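Spare room, robot, week whatever

I promised an update back in April and then got buried in cable ties, so this one's a long one. Get a coffee.

For anybody new, I've been building a two-armed machine in my spare room that picks up trash off the floor and puts it in a wastebasket. That's the whole ambition! I named the project Grandura, after a word my nephew made up for anything big and slow, and the name has turned out to suit it. Two arms, one camera up at head height, a 24 volt supply that hums like an old fridge, and a pile of software I'm mostly too embarrassed to show people.

The arms came through Billmont, a little surplus outfit two towns over, and I've put a bit over a year of evenings into them since. I'm not going to tell you the total cost (my sister reads this). The parts I bought after the arms came to 3,000 dollars, and a good chunk of that was connectors. I had no idea connectors cost that much. Buy the good ones anyway, I went through two bags of the cheap kind before I gave in.

So, the carpet. I did all my early work over at Holton, the shared shop, on a nice flat bench with nice flat lighting, and everything went great. Then I moved to the room with the bed and the sofa and it all fell apart. Carpet gives when you push on it. The fingers come down, the wrapper sinks a hair, and the gripper closes on nothing or else grabs a tuft. I spent most of the winter on that one problem, and the fix was dumb: come down slower, stop when the motor current climbs, back off a touch, then close. I'd been trying to work out the floor height from the camera like a fool. 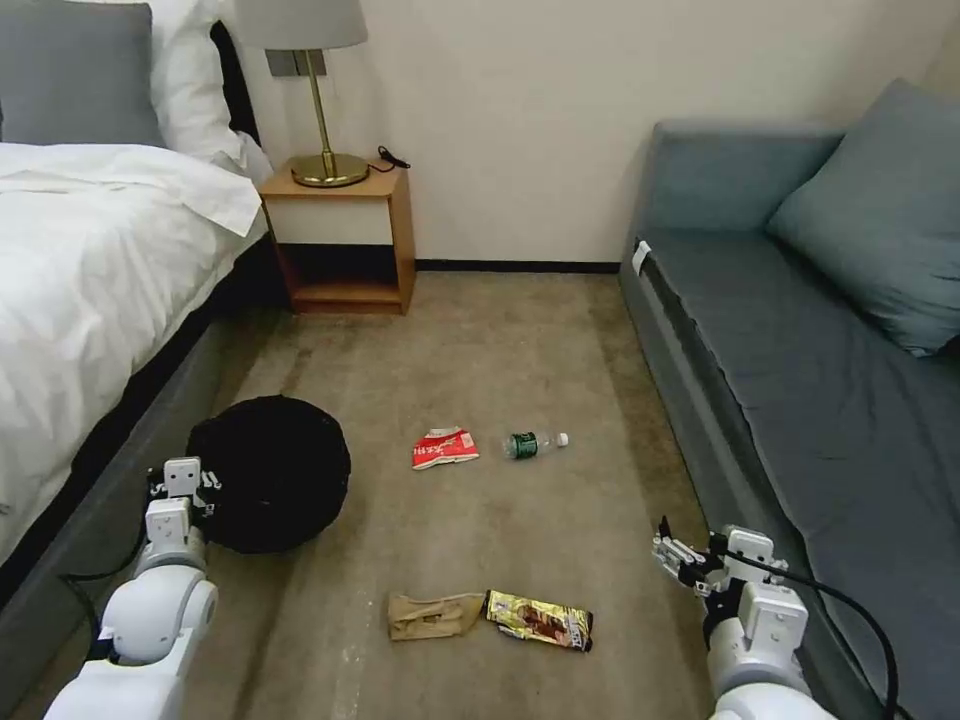 The test set is whatever's in my kitchen trash that isn't gross. Snack wrappers, candy wrappers, paper bags, a plastic water bottle. Paper bags are the easy ones, they've got so many creases that you can pinch them nearly anywhere. Bottles roll if you nudge them, so the approach has to be right the first time. And shiny wrappers are a pain for the camera, all glare from one side and dull from the other, and the software wants to call them two different things. I ended up retraining on nothing but wrappers for 7 nights straight and it got a lot better, though it still sulks if I leave the curtains open.

The basket was another whole saga. My first one was a tall hard plastic thing and the left arm kept knocking it flying. I've gone to black mesh with a wide opening, and I let the left arm work close to it while the right one goes after stuff further over toward the sofa. Splitting it up that way means the arms hardly ever argue over the same patch of floor. They still did it on 11th January, for the record, and I have the scratched housing to prove it.

Cables! I keep putting off the cables. They hang in big loops off both arms and I know, I know, I need proper guides. Egger is my name for the wrist bracket I've been drawing up (it looks like an egg cup), and version 2 has a channel for the cable to run through. The printer's been warping the base of it every time, so if you've got a trick for that please share it.

Next on the list is getting the thing to decide for itself what to pick up first. At the moment I give it an order and it plods through.

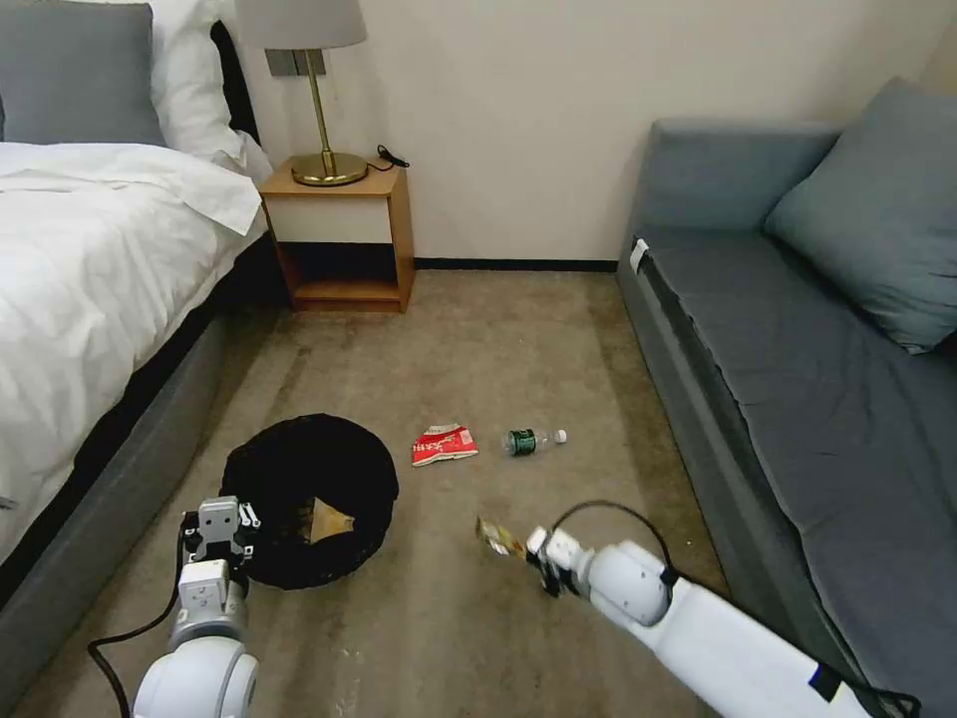 Remedios Vidal wrote back to the draft of this post that I shouldn't bother with anything clever for the order, just have it take whatever's closest to the basket and work outward, so the path back to it stays clear. She also thinks my warping trouble is a draft from the door and that I should put a cardboard box over the printer before I spend another dime.

I like the closest-first idea a lot, and it's maybe ten lines of code, so I'm going to try it before I go back to the fancy planner. The box I'll try tonight. I've got one left over from the connectors.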